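Unit 4: Wear and Finish on Sheet Metal Containers

Course notes, Surface Maintenance II
Instructor: Parvathi Devadiga
Reading before the session: Poulain, handout on coatings, first two sections

4.1 Scope

Unit 3 dealt with corrosion, where metal is lost by chemical reaction. The present unit deals with mechanical loss of a finish: rubbing, scraping and impact. The two overlap in practice. A scratch that reaches bare steel is a mechanical defect on the day it is made and a corrosion site soon after. Inspection sheets used in this course therefore keep one column for each, and both must be filled in.

Galvanized and painted steel are treated together up to section 4.4. Stainless steel and aluminum are left for Unit 5.

4.2 Terms

Abrasion: removal of material by a hard surface or hard particles sliding under load.

Scuffing: shallow abrasion over an area, with no single mark standing out. It changes the way the surface reflects light before it changes the thickness in any way a shop gauge will show.

Scratch: a narrow mark whose length is much greater than its width. Record the direction.

Gouge: a scratch with displaced metal along one or both sides. A fingernail drawn across it will catch.

Burnishing: smoothing of high spots by repeated contact. A burnished area is brighter than its surroundings and is often mistaken for clean, unworn metal.

Students regularly write "scratched" for all of these. Marks will be deducted for this in the practical.

4.3 Where wear occurs

For an open container loaded from the top, wear depends on the path of the load and on the angle of the wall. A vertical wall is touched mostly by corners and edges on the way down, and the marks are few and narrow. On a sloping wall, parts land and slide, so the lower portion takes contact over a wide area. The upper portion is marked only by parts that strike it on entry or are dragged over it on removal.

The bottom is a separate case. Parts resting on it shift whenever the container is moved, and the direction of sliding changes each time. The result is scuffing with no dominant direction. If a bottom shows parallel scratches, look for a cause: parts being pulled out one way, or a scraper used in cleaning.

Folds deserve attention. Paint is thinner on the outside of a bend and may already have fine cracks from forming. On the inside of a bend, dirt collects and holds moisture.

4.4 Reading a worn surface

Begin with the position of the wear, then its outline, then the direction of any marks. Color comes last. It is the least reliable of the four, as a change of lamp can turn a gray patch white. The inspection procedure from Bilosthorpe, handed out in session 2, uses the same order.

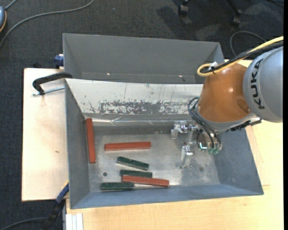

Position alone gives a good deal of information on a sloping wall, and it should be written down before anything else. The usual entry names the wall, the half and the type of mark, in that order. For the pale rear wall of the nearer bin the entry would read: rear, lower half, irregular band of scraped patches; rear, above band, thin vertical scratches. The bottom is entered separately as scuffed, with the brighter reflections along the front noted as such. Do not enter them as burnishing until the surface has been viewed from a second angle. The small dark green spot at the lower left goes in the remarks column as a spot, with no guess as to its origin.

4.5 Repair thresholds

A scuffed area on uncoated metal needs no treatment unless the parts carried have a finish of their own to protect. On painted metal, touch up any scratch that shows primer, and strip and recoat the whole panel where bare metal covers more than 10 percent of it. Gouges are dressed flush with a fine file before coating. Use strokes along the gouge.

4.6 Exercise

Draw up an inspection sheet for one container from the shop. Use up to 12 entries. Exchange sheets with a partner and locate each entry on the container from the written text alone. Any entry that cannot be located is to be rewritten. Hand in both versions to room 146.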